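Clearing the Counter: Does a Fixed Order Save Any Time?
Project report, Cosimo Palumbo and Hrvoje Stoyanova

Our question came from the shared kitchen in Dervishi Hall, where a laminated card tells residents to clear the counter in a set order: cans first, then bowls, then wiping. The card says this is the fastest way. It gives no source, and we could not find anyone who had tested it.

We ran 22 trials in July. Each of us cleared the same counter with the same items, half the time following the card and half the time picking up whatever was closest. A trial ended when the counter was bare and wiped. Anything over 60 seconds was stopped and marked as a failure.
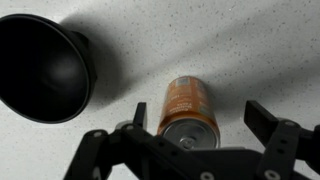

Department of Home and Consumer Studies, Skildale College

The smallest setup had just two items, a large black bowl and an orange can on its side, on the white speckled counter. We expected it to show nothing, and it showed nothing. With so few things to move, the order hardly matters, and the differences between trials were smaller than our reaction time on the stopwatch.

The crowded setup gave the card a small lead. We don't trust it much. Cosimo did most of the card trials late in the day, after a lot of practice, and we should have mixed the order better. Hrvoje was also slower at wiping in every trial, whichever method was used, and that alone could account for the gap.

There were two failures, both caused by a can rolling off the counter. One happened under each method. A can left on its side will roll if a sleeve or a bowl touches it, so there may be a case for picking cans up first, but that is an argument about spills and the card makes a claim about speed.

We also doubt our own counter. Its dark flecks look a lot like crumbs, and we disagreed several times over whether it was clean. A plain surface would have made the end point easier to call.

Our supervisor asked whether we would recommend keeping the card. On this evidence we can't say it helps, and we can't say it does any harm. A repeat would need more people, a random order of trials and a third person holding the stopwatch.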